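Section 4: Recording with the hand-held grippers

Vesville Robotics Club, student set-up guide
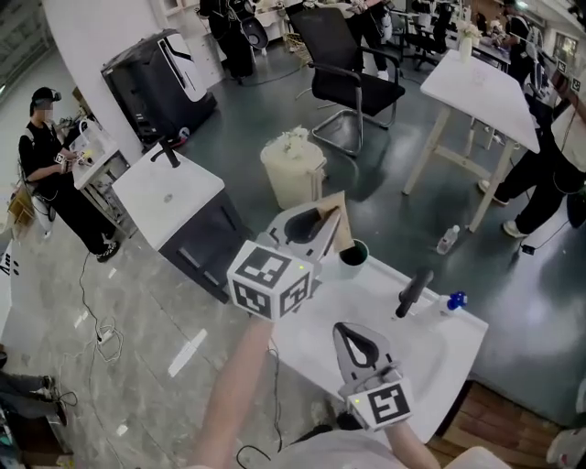 Read this section before your first session, even if you sat through the talk. The talk was optimistic. It suggested that anyone can pick up a pair of grippers, tidy a table a few times and come away with an arm that does the same. Our entry for the Sellwood round in May depends on this being at least partly true, and so far I would call the evidence thin. Careful recordings give us the best chance of finding out.

4.1 Before you start

1. Clear the table down to the objects on your task card. The white tables are glossy and reflect the ceiling lights, so if you can turn off the row nearest the window, do.

2. Check both marker cubes. Every printed face should be clean and flat. A lifted corner is enough to spoil the tracking, whatever the software tells you.

3. Switch on each gripper and wait for the green light.

Note: The green light means the gripper has power. It does not mean that you are recording, or that the cube is being tracked. We lost a whole evening to that misunderstanding.

4. Run the cables behind you and away from your feet. Leave enough slack to reach across the table.

Caution: The power strips sit on the floor and people walk through all the time. Do not stretch a cable across the gap between two tables. Drinks stay off the floor near the strips.

5. Roll your sleeves up past the elbow if they are loose. Cuffs slide over the cubes.

4.2 Recording a run

1. Start the Symonenko logger and type in the number on your task card. If you leave the box blank it will save the run under the last number used, without a warning.

2. Hold both grippers still over the table for 9 seconds. The handbook says less will do. It has not done for us.

3. Carry out the task at an even pace. For the cardboard task, bring the left jaw up to the sheet and keep it steady while the right hand does the moving. Do not squeeze hard; card bends, and an arm copying you will bend it further.

4. Keep at least one marked face of each cube turned towards your head camera. You will forget this when you reach for something at the back.

5. If you drop an object, finish the run anyway and mark it "dropped" in the notes. Please do not delete it. A folder in which no one ever drops anything is not believable.

6. Put the grippers down before stopping the logger.

Note: Josefina Núñez checks the runs and will send back any without notes. She is right to.

4.3 How many runs

The target is 220 for each task. I have not found a good reason for that number. It came with the kit instructions, and the team at Brirnatthorpe use it too, which may only mean they read the same instructions. After the session on 26th February we had 139 usable runs of the cup task, and the trained arm still closed its jaw beside the cup more often than on it.

You may hear that we need 3000 and that all our troubles will then go away. Possibly. I would like to see someone fix the lighting first.

4.4 If something looks wrong

Tracking jumps when you turn your wrist: a marked face is hidden or dirty. Wipe the cube with a dry cloth and try again at half speed.

The jaw reading stays at zero: unplug that gripper, wait, plug it back in. If this works, write it down, as it should not be necessary.

The preview freezes but the timer keeps going: stop. The file will look the right length and have nothing useful in it.

Left and right are swapped: the cables are in the wrong ports. Do not swap hands to make up for it. One pair of students did, and their runs had to be sorted out by eye.

4.5 Packing up

1. Stop the logger and check that the last file opens.

2. Switch off both grippers and coil the cables loosely.

3. Store the grippers with nothing resting on the cubes.

4. Copy your notes to the shared folder before you leave the room.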